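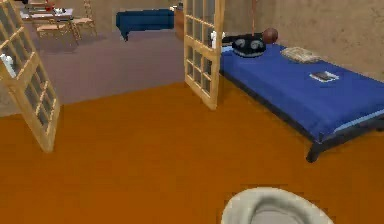 Blue sheet, black pillow, orange floor.

Moving update, quick one, the van is booked and I have 4 boxes taped. Four. Out of I don't even want to think how many.

So we got the place on Anghel Street. Signed Aug 3, 2026, keys same afternoon. Rent is 742 a month plus the 200 deposit for the storage cage downstairs, which smells like old paint but has a lock on it. Fine. Good even.

Bedroom colors still not settled. Stela wants everything white. I lived in white for 5 years and never again, every coffee drip, every shoe mark. I want one loud color per room and then leave it alone. We'll see who wins. Probaly her.

Things I keep forgetting:
call the internet people
the spare key from Paraschiva
forwarding the mail
cat carrier (hers broke in January, the latch)

Sold the big desk last night. Guy came with his brother, paid cash, took the lamp too even tho the lamp wasn't really for sale. Oh well. One less thing on the stairs.

Kitchen is tiny. Like, oven door hits the opposite cabinet tiny. But there's a window over the sink and it gets the morning sun and I stood there for a good while with nothing in my hands.

Ok back to wrapping plates. If anyone has newspaper, bring newspaper, I'm down to takeout menus.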